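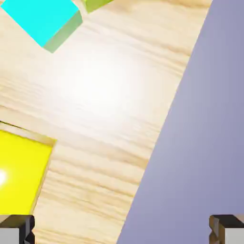 The simulated table from the gripper's point of view, fingers wide open, yellow cube nearest.

I've spent every evening since Friday driving a pretend robot arm around a pretend table and I am completely hooked! The job is block stacking, done by remote control, and each run I finish gets saved so the arm can learn from it. Raelene Whitcombe set me a target of 30 good ones (I'm at 16, and my thumbs know it).

The wrist view took some getting used to. You lose your sense of how far away things are, and I kept closing the fingers too early, then swearing at a cube that wasn't real. What helped was slowing right down and lining up one finger at a time before I dropped in – Markos Dimitriou's tip, and a brilliant one.

Raelene also says to leave in the wobbly runs as long as the cube ends up where it should. Good news for me, as I'm mostly wobble. Fourteen to go, and then I get to watch the arm have a try on its own.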